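The Snack Aisle Should Have Windows

Most packaged food is sold by its picture. A box of crackers shows crackers fanned out next to cheese and a bunch of grapes, none of which are inside. A bag of chips shows three perfect chips the size of saucers. The fine print says "serving suggestion" or "enlarged to show texture," and we have all agreed to live with that.

I think we should stop agreeing. A snack bag should have a clear panel in it, big enough to see what you are paying for. If the maker can't manage that, the front of the bag should at least show the food at its real size.

I came to this opinion in the aisle with the Indian snacks at Rezende, the grocery store on the Trirkbridge side of the tracks, where I do most of my shopping on Friday after work. A lot of the bags there have windows. You pick one up, turn it toward the light and look. If you have never bought sev or chivda or any of the other mixes before, the window tells you more than the name does. You can see whether the noodles are thin or thick and whether the maker has been generous with the peanuts. Peanuts are the expensive part, and a stingy mix gives itself away.

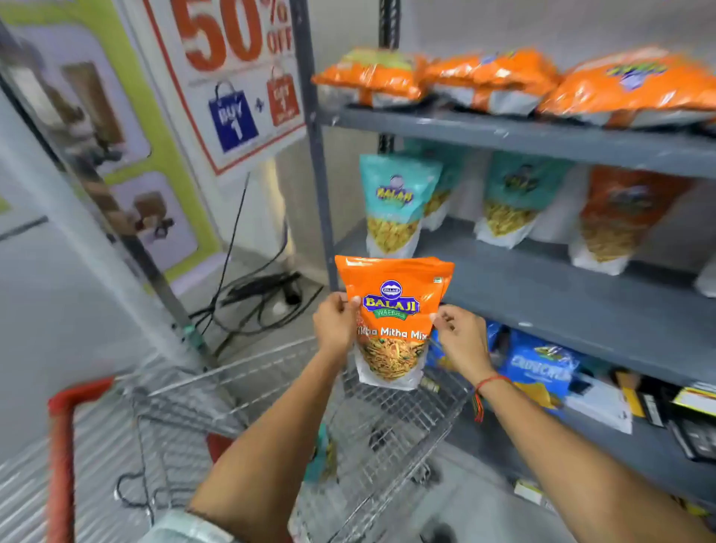

Tikha Mitha Mix from Balaji, with noodles, peanuts and flakes in the window.

The name on that one means hot and sweet. I did not know that the first time I bought a bag of it. I bought it on looks, which I could do because the looks were available to me. Across the store, in the regular chip aisle, I would have been choosing between drawings and colors.

Wellington Sampaio, who runs a small packaging shop and has printed bags for Dillex, disagrees with me about this, and he knows more than I do. His main point is light. Oil goes stale faster when light gets to it, and fried snacks are mostly oil and starch. A foil bag keeps light out and a clear panel lets it in. He also says a window takes space from the label, and that labels are already crowded with things the law requires.

The light argument is a fair one, and I don't have a full answer to it. A bag that sits under store lamps for months is probably better off in foil. But a bag that sells in a few weeks doesn't need that much protection, and the makers could put the panel low on the front and keep the rest opaque. They could also ship smaller batches. As for space on the label, I would give up the slogan first.

The other objection comes from my neighbor Hằng Hứa. She says people will shake the bags to see what is at the bottom and leave everything in crumbs. She may be right. People squeeze bread too, and we still sell bread in clear bags.

What bothers me more than the pictures is the air. I bought a foil bag of Zundel cheese twists in December and opened it over a bowl. The bowl was a cereal bowl and it wasn't full. The weight was printed correctly, so no rule was broken, but I would not have bought it if I could have seen where the twists stopped. Very few of us carry a sense of what 100 grams of puffed corn looks like. We all know what half a bag looks like.

Rice, beans and pasta have been sold behind clear plastic for as long as I have been shopping, and so have most nuts. Buyers got used to checking for broken pieces and dust, and the sellers got used to being checked. I would like the same arrangement for the rest of the cart.

Recent in Opinion
Keep the bulk bins, fix the scoops
Why I still write a paper grocery list
The Trirkbridge bus needs a later run
A 400-page cookbook is too long
Letters: self-checkout and the six-item lane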